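Cómo preparar la tarea del sándwich con dos brazos: guía para los nuevos del club

Esta guía la escribo para los estudiantes que entran en el club Skerneo en August (agosto, perdón, todavía mezclo los idiomas) y que van a trabajar por primera vez con la mesa de dos brazos. La tarea es sencilla de explicar: una rebanada de pan en un plato, un huevo frito encima, otra rebanada que cierra el sándwich. Practicarla bien cuesta más. Yo he tardado varias semanas en entender el orden correcto de los pasos, y por eso los dejo aquí escritos.
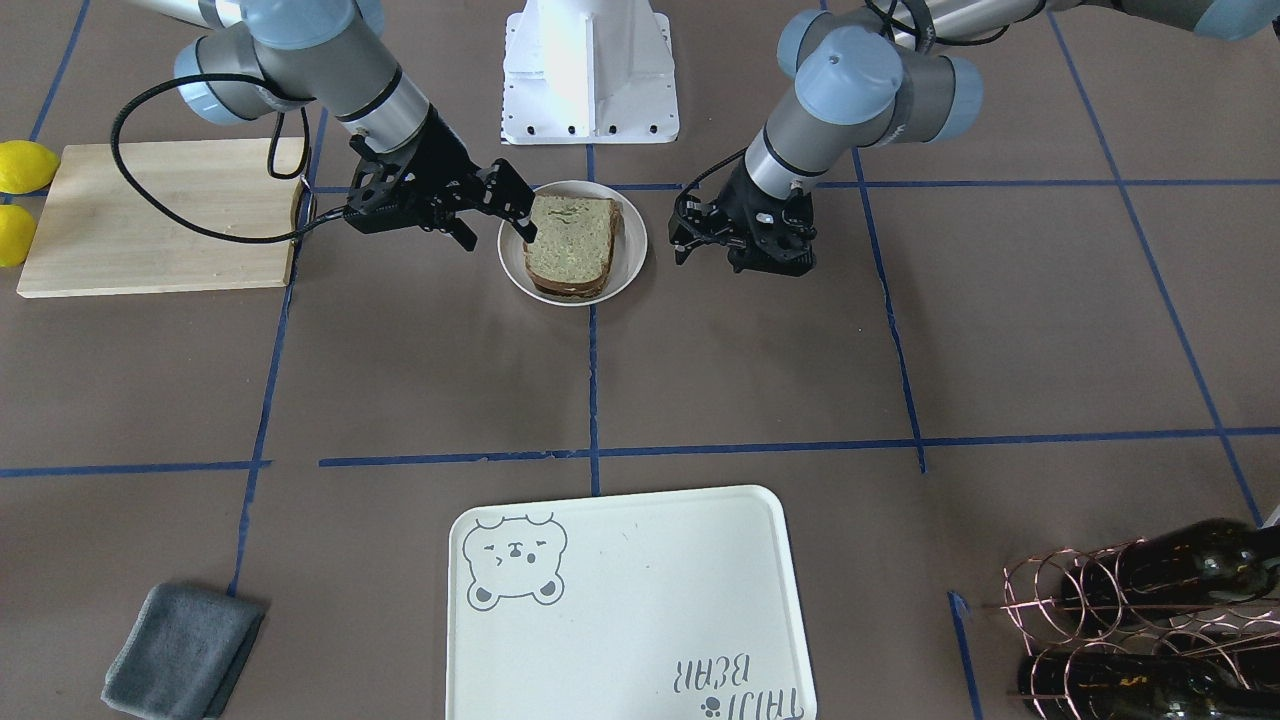
Tiempo de lectura: 6 minutos

Antes de empezar

Se necesita una persona en el teclado y otra junto a la mesa, con la mano cerca de la parada de emergencia. No se cambia de puesto durante un episodio. Si usted está solo en el laboratorio, puede ordenar la mesa y revisar los archivos, pero no mueva los brazos.

El material está en la caja con la etiqueta Jelen, en el segundo estante. Compruebe que los dedos de las pinzas están limpios. Una miga pegada en las ranuras cambia mucho el agarre, y el error después parece del programa.

Paso 1. Colocar los objetos

La mesa está dividida con cinta azul. Las cintas sirven para que dos personas distintas pongan las cosas en el mismo lugar, así que conviene hablar siempre de "la zona del plato" o "la zona de la tabla" y no de centímetros.

El plato va sobre la línea central vertical. La tabla de cortar va a un lado, de manera que la pinza derecha llegue al pan sin estirarse. La bandeja, el paño y el botellero son objetos de distracción: el programa no debe tocarlos, pero deben estar. En nuestro primer intento los quitamos todos y el resultado fue muy bonito y no servía para la competición, porque el reglamento de la Copa Laskowska pide una mesa con otras cosas encima.

Ponga la primera rebanada en el plato y el huevo encima, con la yema cerca del centro. La segunda rebanada espera en la tabla, plana. Si queda un poco girada no importa; es mejor variar el ángulo entre un episodio y otro.

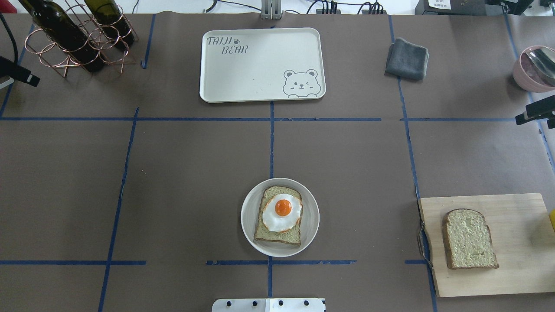

Paso 2. Comprobar las cámaras

Abra las vistas en la pantalla y mírelas una por una. En la vista de la cabeza tienen que entrar el plato entero y la rebanada de la tabla. En la vista fija tienen que verse las dos pinzas cuando están en la posición de inicio.

Las vistas de las muñecas son las que más se olvidan. Como cambian mucho con el movimiento, al principio uno piensa que están mal puestas. Lleve el brazo a una zona despejada y busque un cruce de cintas: las dos líneas tienen que verse completas y con los bordes claros. Un objeto muy cercano a la cámara puede salir desenfocado y eso es aceptable. Si el cruce también sale borroso, limpie la lente con el paño pequeño, no con el de la mesa. 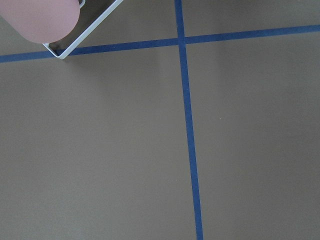 Cruce de cintas en la vista de muñeca.

Paso 3. Grabar un episodio

Primero se guía la pinza derecha hasta la tabla. Baje despacio, con los dedos abiertos, y cierre solo hasta que el pan se quede sujeto. Arnel Castillo, que es nuestro tutor, repite siempre que el pan "no es un bloque de madera", y tiene razón: con la fuerza que usamos para los cubos, la rebanada se dobla y la corteza se rompe.

La pinza izquierda se queda abierta y quieta al lado del plato. Es tentador moverla también, para ganar tiempo, pero los episodios con movimientos inútiles luego enseñan movimientos inútiles.

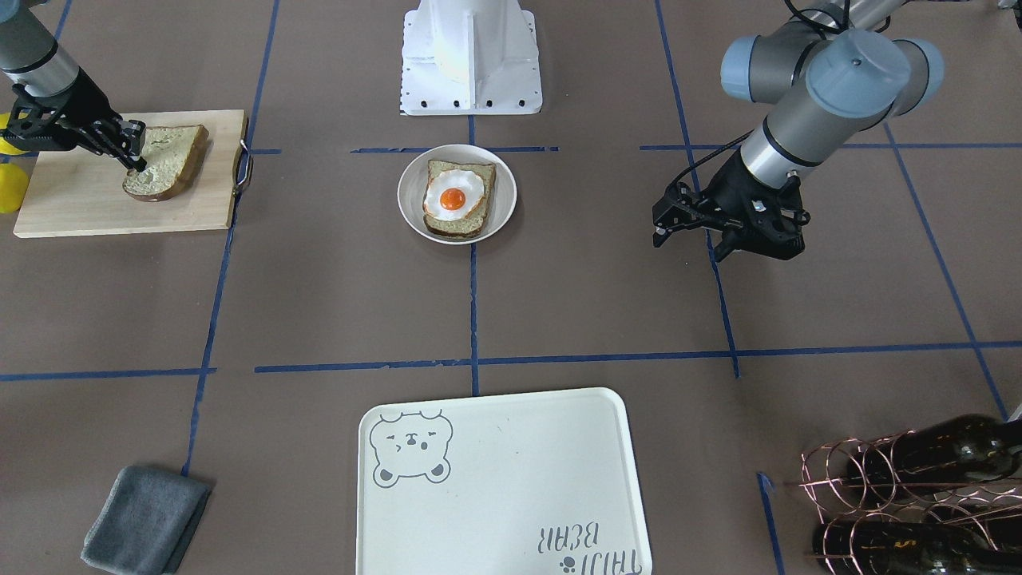
Cuando la rebanada esté bien sujeta, levántela en vertical antes de ir hacia el plato. Si la arrastra, roza el borde de la tabla y llega torcida. Encima del huevo hay que parar un momento, bajar y abrir los dedos sin empujar. El episodio termina con los dos brazos en la posición de inicio, no cuando el pan cae.

Paso 4. Guardar y anotar

Cada episodio recibe una nota en la hoja compartida: "bueno", "dudoso" o "malo". Los malos no se borran. Para entrenar la primera versión pedimos 200 episodios buenos por equipo. El archivo común del club tiene ahora 2,839, contando las tareas antiguas, y casi 2,000 están ya revisados. (Escribo la coma como lo hace el programa; no son decimales.)

Escriba también quién guiaba los brazos. El modelo del año pasado, que llamamos Ekberg, copió una manía de un solo operador: entraba siempre en el plato por el mismo lado, y nos costó mucho encontrar el motivo.

Problemas frecuentes

El pan se cae a mitad del camino. Casi siempre el agarre está demasiado cerca de la esquina. Repita el paso 3 tomando más corteza.

El huevo se mueve al poner la segunda rebanada. Baje más antes de abrir la pinza.

El cable del brazo pasa por encima de la tabla. Detenga el brazo, espere a que su compañero confirme la parada y recoloque el cable con la mano.

Una vista se congela. Cierre la grabación y empiece otra vez con un nombre de archivo nuevo. No intente continuar el mismo episodio, aunque le falte solo el final.

Las dudas se pueden dejar en la última pestaña de la hoja compartida. Reviso esa pestaña antes de cada sesión.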